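4.2 Pledges before entry and behavior in the house

We now turn to the part of the material we enjoyed working with most: the promises. Every contestant on Brostitholm records a short interview the night before moving in, and every one of them is asked the same thing – what will you definitely not do in there? The answers are broadcast on launch night and then come back, sometimes weeks later, when the person who gave them is sitting on a couch in front of a studio audience. We coded 48 of these interviews across four seasons and matched each pledge against the daily highlight shows.

The pledges fall into a small number of types. Staying out of romance was by far the most common, followed by staying out of arguments, and then by a mixed bag that included crying on camera, talking about an ex, and (our favorite) "doing any cooking whatsoever." Of the 48 contestants, 31 broke at least one pledge on screen. That is a wonderful number for anyone interested in how reality television builds its stories, and it raises a question the earlier work on confessional talk leaves open: does the audience hold the broken promise against the person who made it?

To get at this we collected 89 posts from the Stusto fan board, all written within a day of a live exit interview in which old footage was replayed. We read them closely, twice, and sorted them by whether the writer treated the broken pledge as a fault, as entertainment, or as something the producers had set up. Food came up far more than we had planned for. Kitchen quarrels are where many "no fighting" pledges end, and fans remember them in great detail (see Figure 3).

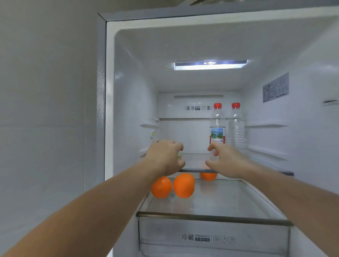
Figure 3. Oranges on a refrigerator shelf.

Chukwu wrote that the promise clips were the only reason to watch the exit show at all, and that a contestant who kept every promise had basically been on vacation. Other posters agreed, and the thread ran on happily until well past midnight. What struck us is how little anger there was in it. Writers teased, quoted the pledge back word for word, made up new ones for next season, and then said they hoped the person would be invited to the reunion.

The tone changed when a pledge involved somebody else in the house. Saying "I won't fall for anyone" and then doing so was treated as sweet, or at least as good television. Saying "I won't vote for my friend" and then doing that was another matter, and here posters used words like fake and two-faced. The same contestant could be forgiven for the first and punished for the second inside a single post – a lovely pattern, and one we would not have seen by counting votes alone.

Blame also moved around depending on how the clip was shown. When the host let it play for 30 seconds or more before cutting to the contestant's face, posters tended to talk about the face. Shorter clips led to more talk about editing. We did not expect screen time to matter this much, and we return to it in Section 5 with the material from the Sunday recap shows, where the clips are replayed without the contestant present.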